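Reducing Single-Use Bags in Small Shops: A Survey of the Rulano District
Environmental Studies, Final Project Report
Submitted 10/02/2021

1. Background

The Rulano shopping district has a mix of grocery stores, takeout places and small gift shops. Most of them still hand out thin plastic bags for free. The city talked about a bag fee a few years ago but never passed one, so each shop sets its own rule. Our group wanted to find out how many customers take a bag when they don't need one, and whether a small change at the register would lower that number.

2. Method

We worked with two stores. Museck Market is a grocery with four registers. Balaskas is a deli that does most of its business at lunch. Both owners let us stand near the register with a tally sheet for 8 days.

On the first half of the days, cashiers did what they always do. On the second half, they asked "Do you need a bag?" before reaching for one. We wrote down the number of items, whether the customer took a bag, and whether they had brought their own. We did not write down anything that could identify a person.

We also handed out a one-page survey. We got 275 back and threw out the ones with no answer to the main question, which left 269.

3. Results

At Museck Market, fewer people took a bag when they were asked. The drop was largest for customers buying one or two items. People with a full cart took bags either way unless they had brought their own.

At Balaskas the question made almost no difference. Lunch orders are packed in the kitchen, and by the time the customer gets to the register the food is already in a bag. We should have noticed this before we started.

On the survey, the most common reason for taking a bag was habit. The second was reuse at home, mainly for lining small trash cans. Several people wrote in the margin that they would pay a fee if the money stayed in the district.

4. Problems

Our tally sheet had no column for paper bags, and Museck switched to paper for one afternoon when a delivery from Imard Supply was late. We left that afternoon out. Rain on 2 of the days also cut the number of shoppers, and both fell in the second half of the study.

5. Next Steps

If another group takes this on, they should repeat the count in November, when people buy more per trip. They should also ask Balaskas to try the question at the order counter, before the kitchen packs the food. Copies of our tally sheet and survey are in the class folder. 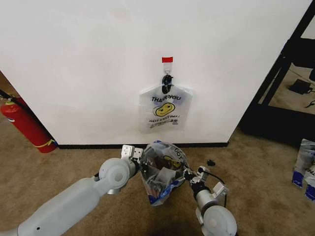
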